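Liste : automatisation-ateliers
Objet : Re: Journée portes ouvertes Kistex - compte rendu ?
Mois : avril

Bonjour à toutes et à tous,

Je réponds au message ci-dessous, avec un peu de retard. J'étais à la journée portes ouvertes de Kistex, l'après-midi seulement, et j'ai pris des notes que je remets au propre ici.

> Bonjour la liste,
>
> Est-ce que quelqu'un est allé chez Kistex pour les portes ouvertes
> d'avril ? Nous avons reçu l'invitation mais je n'ai pas pu me
> déplacer. Nous conditionnons des légumes en caissettes, en petites
> séries, et on nous a déjà proposé deux fois une cellule de tri
> avec bras. Les deux fois, la démonstration était faite avec des
> boîtes en carton toutes identiques, ce qui ne nous apprend rien.
>
> Mes questions :
> - est-ce qu'ils montrent de la prise d'objets irréguliers ?
> - pince à doigts ou ventouse ?
> - est-ce qu'on peut parler à quelqu'un de technique, ou seulement
> au commercial ?
> - combien de temps faut-il prévoir sur place ?
>
> Merci d'avance.

Je commence par la dernière question, c'est la plus simple. Le parcours complet prend une demi-journée si l'on s'arrête à tous les postes. Je suis arrivé à 14 h et j'ai dû sauter l'atelier de câblage pour avoir le temps de poser des questions à la fin. Le parking est derrière le bâtiment, l'entrée côté rue est fermée et ce n'est pas indiqué. Il faut faire le tour par le quai de livraison.

Nous étions 30 inscrits sur le créneau de l'après-midi, répartis en groupes. Le mien comptait neuf personnes, surtout des gens de l'agroalimentaire et deux enseignants de lycée professionnel. C'est une bonne taille, on entendait l'animateur partout sauf dans le hall, où le compresseur tournait.

La visite se faisait en trois étapes.

La première était une présentation en salle. Historique de la société, gamme, services. Rien à en retenir qui ne soit pas déjà dans leur brochure. Ils ont annoncé qu'ils distribuaient désormais le logiciel de supervision Pirkora. La version présentée tournait sur un poste fixe, avec des données enregistrées, donc je ne peux rien dire de son comportement en production. L'interface est en français, sauf les messages d'erreur.

La deuxième étape était une ligne de mise en caisse, montée avec Fragkou, qui fournit les convoyeurs. C'est du matériel classique, propre, bien protégé. La ligne manipulait des cartons, encore une fois, tous au même format. J'ai demandé si elle acceptait des caissettes ajourées. On m'a répondu que oui, avec un changement d'outil d'une durée de 20 minutes. Je n'ai pas vu ce changement d'outil. Je note la réponse telle quelle.

La troisième étape est celle qui vous intéresse. C'était une salle à part, au fond, présentée comme l'espace d'essais. On y travaille sur la saisie d'objets de formes différentes posés sans ordre sur une table. J'y ai passé le plus de temps, et j'y suis retourné seul en fin d'après-midi.
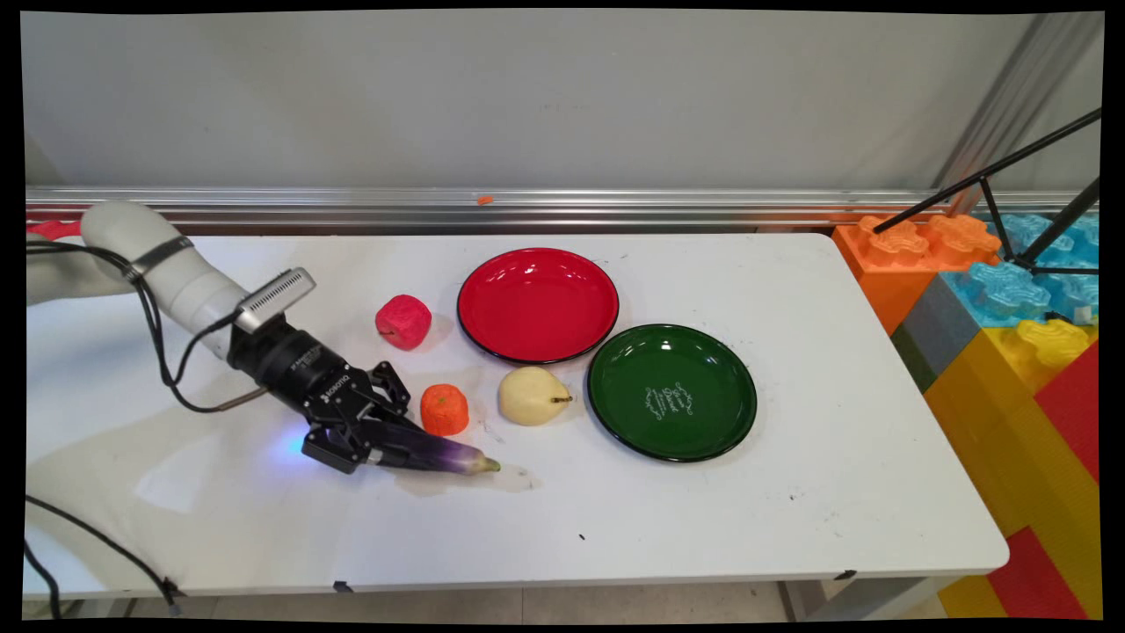

Espace d'essais : saisie d'une aubergine à la pince à deux doigts.

Réponse à votre deuxième question, donc : sur ce poste, pince parallèle à deux doigts, pas de ventouse. Un capteur est monté sur le poignet du bras et orienté vers la table. Il y avait de quoi faire varier les formes, une pomme, une orange, une poire, et deux assiettes au milieu. L'aubergine m'a paru le choix le plus parlant, parce qu'elle est longue et que la tenir oblige à décider où l'on serre. Chez nous, c'est exactement le cas des courgettes.

J'ai interrogé la personne qui s'occupait du poste, côté bureau d'études. Voici ce que j'ai noté :

- la force de serrage se règle par type de produit, dans une table de paramètres. Il n'y a pas d'ajustement automatique selon la fermeté ;
- ils disent avoir enregistré nearly 3,000 grasps, je cite leur affiche qui est en anglais, soit près de 3 000 prises, toutes formes confondues. Je n'ai pas obtenu le taux d'échec par produit, seulement la promesse de l'envoyer ;
- les doigts se changent à la main. Des doigts plus souples sont à l'étude avec Suvov, sans date ;
- la cadence n'est pas un objectif sur ce poste. Ils le disent d'eux-mêmes. Si vous avez besoin d'un débit, il faut demander un essai chiffré à part ;
- aucun essai n'a encore été fait avec des produits terreux ou mouillés.

Ce dernier point est pour moi le plus gênant. Nos légumes arrivent lavés mais rarement secs, et je suppose que c'est pareil chez vous. J'ai demandé s'il était possible d'apporter ses propres produits. La réponse est oui, sur rendez-vous, par lot d'une caissette, et l'essai n'est pas facturé s'il tient dans la matinée. Il faut écrire au bureau d'études et préciser la taille minimale et maximale des pièces. Ils demandent aussi une photo de la caissette de départ.

Sur votre troisième question : oui, on peut parler à des techniciens, mais surtout dans cette salle. Aux deux autres étapes, c'était un commercial qui menait la visite, et il renvoyait les questions précises à plus tard. Je conseille de garder les vôtres pour la fin.

Deux remarques pratiques pour ceux qui iraient à la prochaine session. Les chaussures de sécurité sont obligatoires dans le hall et ils n'en prêtent pas dans toutes les pointures. Et il n'y a pas de document remis à la sortie, il faut laisser son adresse pour recevoir les fiches techniques. Je n'ai encore rien reçu à ce jour.

Mon avis : pour une ligne à cartons, la visite confirme ce qu'on trouve ailleurs. Pour du légume en vrac, l'espace d'essais vaut le déplacement, mais je ne signerais rien sans un essai avec nos propres produits. Nous allons demander un créneau avec des courgettes et des poivrons. Si vous voulez joindre une caissette à la nôtre, dites-le-moi hors liste avant que j'envoie la demande - je pense le faire d'ici la fin du mois.

Si quelqu'un d'autre a fait la session du matin, je veux bien savoir ce qui a été montré à l'atelier de câblage.

Cordialement,

Un abonné de la liste
(conditionnement de légumes, service maintenance)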